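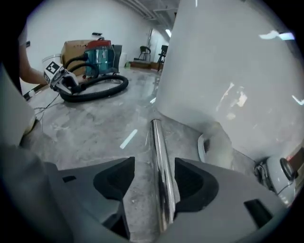
30th October - vacuum and floor, back room

Floor in the Stototden room needed doing before the new shelving goes in. Got the canister vacuum out, the one with the red lid and the blue body, and worked from the door towards the window.

Chrome tube: the push fit is worn and it drops off if you lift it by the tube. Wrapped the end with 3 turns of tape. Holds for now. Neltero list a replacement at 87 cm, same as ours, so I have put one on the order.

Hose: keeps its coils when it has been stored wound tight. Lay it out straight for 15 minutes before starting, otherwise it pulls the canister over. Hang it on the wide hook from now on - not the nail.

Filter: last washed in February according to the label. Tapped it out over the bin and rinsed it. Needs a full day to dry, so no vacuuming tomorrow. Use the broom.

Still to do:
- cardboard to the Hullville skip
- bucket back under the sink
- wipe the scuffs off the big white panel, damp cloth only
- ask Okeke for bags, pack of 6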